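Notebook, sim bench: binders into the box
April 8, 2024
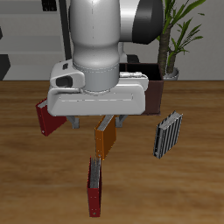 So I spent most of today on the binder task again, and I think we're finally getting demos worth keeping! The goal for the set is 300 clean episodes by August. Gertraud wanted to start with one binder and an empty table and work up from there. I went straight to four, because the one-binder runs from last month taught the policy to reach for the middle of the table no matter what (it got very good at that, poor thing).

Layout today: two dark red, one orange, one striped gray-black, bin at the far side behind the arm. Two of the same color is on purpose. If the instruction says "put the red binder in the box" either one should count, and I want the learner to see both choices made. Andri thinks we should always go for the nearer one so the labels stay tidy. We argued over lunch and settled on letting the operator choose and logging which one got picked. Column is called "picked_id", please don't rename it again.

Teleop notes, in no order:

The orange one is the easy grab when it sits right under the fingers. Come down straight, close, lift, done. Too easy, really, so I've bumped up the start pose randomization on the wrist and I'll see tomorrow if that makes the demos ugly or just more varied.

The tilted ones are where I keep messing up. I rotate the wrist late, clip a corner, and then the binder slides off and I chase it across the table like an idiot. 3 of those went in the reject folder. I did keep 2 where I bumped it, backed off and got it on the second try, since Gertraud says recoveries are gold and I agree with her.

Friction on the covers still feels too slippery to me. Beltham, our physics config, has one value for everything on the table, and I'd love to split that out per object. Not today.

Going over the arm to get to the bin: lift first, THEN travel. If I cut the corner the binder catches the rim and the episode is junk. Wrote this on the sticky note on my monitor, under the other sticky note.

Total for the day is 40 kept, all uploaded to the Plattner share under binders_four. Camera view is the default one. I looked at the plant and shelves and wondered about swapping the background per episode, but Andri has the Peser scripts half rewritten and I don't want to touch them while he's in there.

Tomorrow: same layout with the bin moved left, then try shuffling the binder angles before every reset.

Comments (3)

Andri Fankhauser
Fine, keep picked_id. But can you also log the wrist angle at grasp? I'd like to sort the tilted ones by it.

Gertraud Hollenstein
Please move the rejects somewhere we can find them, don't delete! I want to look at the sliding ones.

bodado_night_shift
Pulled the 40, they all load on my end. Training run starts tonight.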